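From: Danuta Jabłońska
To: Troswood Paperfolders list
Date: July 25, 2022
Subject: Re: [paperfolders] Stuck after the creases (the green sheet)

Elżbieta Brzozowska wrote:

> Hi all, I'm new to the list (I joined after the open table at
> Workham in March, waving if you remember me!). I've been trying
> to teach myself the bases from the old club handout and I keep
> getting stuck in the same place. I fold the diagonals, I fold the
> quarters, I open it up, and then I'm supposed to "collapse" the
> thing and it just flops around. Half the time I get one flap
> where I want it and the rest won't follow. Should I be using
> different paper? I have a pack of the Duda colored sheets and
> some printer paper I cut down myself. Also, how hard are you
> supposed to press? I'm scared of wearing the paper out.
>
> Thanks for any help,
> Elżbieta

Hi Elżbieta, and welcome! Of course I remember you, you were at the end by the radiator and you made that very respectable boat. I'm glad you wrote to the whole list, because I know for a fact at least two other people are fighting with the same page of the handout and being too polite to say so.

So, the floppy stage. I went through probably an entire summer of this when I started, and what finally got me past it was opening everything back out and looking at the creases as if I were reading a map. I do it so much now that my family thinks I like unfolding better than folding (they may be right).

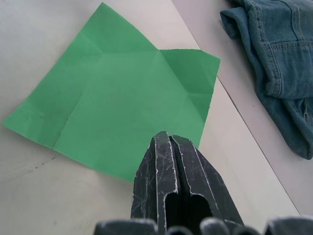 Troswood Paperfolders, Beginners' Table

Look at the faint lines coming out from a point near the upper middle of the green sheet, kind of like a loose star. When you have your quarters and diagonals in, that meeting point is what you want to find first, and everything in the collapse hangs off it. If your lines miss each other there by even a little, the paper has no idea which one to obey and you get exactly the flop you're describing.

The other thing to look at is the flap on the right, the panel with the straight top edge. It seems to be a bit of the paper folded over on itself, and you can see how it makes a step in the outline where it meets the rest of the sheet. I love a step like that when I'm checking my work! It shows you right away where the layer starts. When I get one flap to sit down and the others won't, I leave the good one alone, run my finger along its edge, and then go hunting for the crease that ought to match it on the opposite side. Very often it's there but it's bent the wrong way, a valley where you need a mountain. Pinch it backward a few times and try again.

About your handout: is it the stapled one with the crane on the cover? If so, step 7 is wrong, or at least the arrow is. It says to turn the paper over after the diagonals, and the drawing underneath shows it not turned over. Follow the words and ignore the drawing. I have complained about this more than once. The newer version is the one with 148 at the bottom of the last page, which is somebody's leftover page number from a longer book and doesn't mean anything, but it's handy for telling them apart.

Now paper. The Duda sheets are fine, I use them myself for practice. What I'd be more suspicious of is the printer paper you cut down. Lay one of your squares corner to corner and see if the edges line up. If they're off, even a hair, your diagonals will be off and you'll blame your hands for it. I trimmed mine with kitchen scissors for ages and they were all very slightly kite-shaped, ha. The stationery place on Vanotside has a little guillotine on the counter and they'll let you use it if you buy something.

As for pressing: press harder than you think! I know it feels mean. A crease you made gently is a suggestion, and when you come to collapse the model you want it to fold there and nowhere else. I use the back of my thumbnail, other people swear by a bone folder or an old spoon. Wrinkles here and there are nothing to worry about on a practice sheet, and neither is a fold line that has gone pale and worn. I keep a practice sheet going until it's soft as a tissue and only then start a fresh one.

One more trick, take it or leave it. Fold the diagonals with the colored side in and the quarters with the colored side out. Then when you open the sheet, half your creases already want to go up and half want to go down, and the base practically sits itself down in front of you. I was so annoyed when I learned this one, after all that wrestling.

If you're still stuck, bring the sheet along to the next table, unfolded is fine, crumpled is fine too. It's much easier to sort out with the thing between us. And if anyone else on the list does their collapse differently please do chime in, I've only got the one method and I know some of you start from the blintz.

Happy folding,
Danuta

P.S. To whoever left the tin of foil squares at Workham, I have it at home and will bring it back.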